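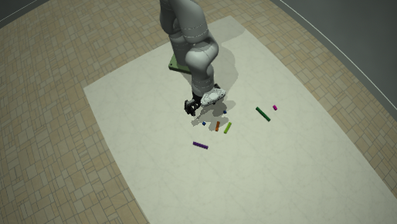 Senad Kolev wrote to ask whether a client who was patch tested last July can be booked straight in for a brow tint, or whether the test has to be done again. At the Drekbridge salon it has to be done again. The procedure below replaces the old sheet.

Patch test for brow and lash tint
Updated 03/03/2022

You need the tint and developer that will be used on the day, a clean glass dish, two cotton buds, plain water and a record card (form 206).

1. Wash your hands and put on gloves.
2. Ask the client about past reactions to hair dye, tint or black henna. If the answer is yes, stop and do not test.
3. Clean a small area behind the ear with water and pat it dry.
4. Mix tint and developer in the ratio printed on the box. Illis and Ureck tints use different ratios, so do not work from memory.
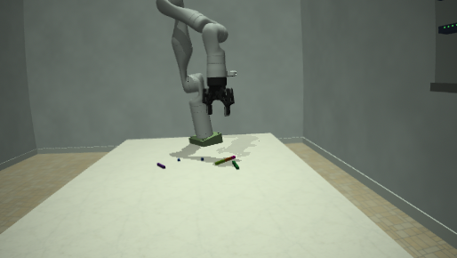

Fig. 1. Gray robot arm with a black two-fingered gripper above a cream tabletop.

5. Apply a thin film with a cotton bud. Use one bud per shade.
6. Leave it on for the time given in the leaflet, then remove it with damp cotton.
7. Write the brand, shade, batch number and time on the card. A Bošković batch number looks like 3094 and is stamped on the crimp of the tube.

The client should leave the area alone until the waiting period in the leaflet has passed. Give the instructions on paper as well as out loud. 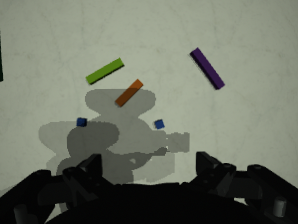
If the area stays clear, note this on the card and confirm the booking. If there is itching, swelling or redness, the client rinses the area, the booking is canceled and the card is marked in red. Any swelling of the face or trouble breathing is an emergency.

Repeat the test when the brand changes, when the developer changes, or when the client reports a new allergy or medicine. 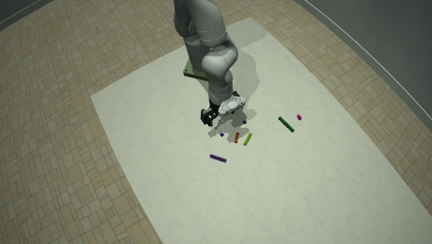
Cards are filed by last name in the gray box under the front desk. The box holds around 900. Move closed cards to the back room and keep the signed consent sheet stapled to each one.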